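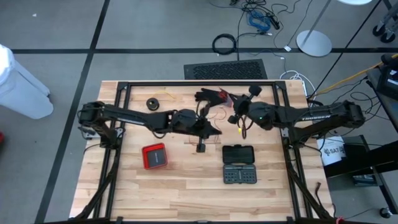

Where do small parts go when the bench gets cleared? Back in the tray or case they came out of, and if they don't have one, into the red bin for sorting later.

Speaker notes, bench tidying talk, Golteo shop, Feb 3, 2025

Open w/ the tape story. Keep it short this time!! Siwan says I ran over at Lindeck.

- who's lost a bit this week? hands up. wait for laugh
- bench top = work surface, not storage. say twice
- gloves: pairs. one glove is no use to anyone. clip them togehter
- tape, spools - on a peg, end folded over
- wires. loose wire on wood is the worst, you drag it off with your sleeve and whatever it's touching goes too

Dexter's bit case demo goes in here. Lid open, find the gap in the rows, lid shut. Let him talk, he's better at it.

Then slide 2, trays + cables

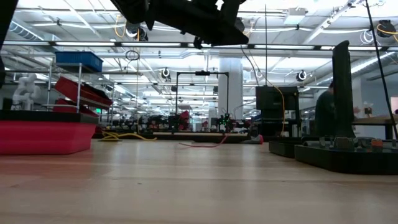

Slide 2: trays on the table, cable still out, shelving with bins behind.

- point at red cable across the middle. ask what they'd move first
- coil, tie, hang up. over-under coil, show w/ the short one not the long one
- trays: flat, grouped, small parts only. no mugs
- bins on shelves: label the FRONT. Orest wants labels on the lids too, skip unless asked

Cost bit: we reordered 400 fasteners in August, found the old ones after. Bill was $1,653 with the rest of the order. pause

Close: 5 minutes at end of shift, evrybody, timer on. Consolacion has the sign up sheet for Curnham

Q&A 12 min max. bring spare ties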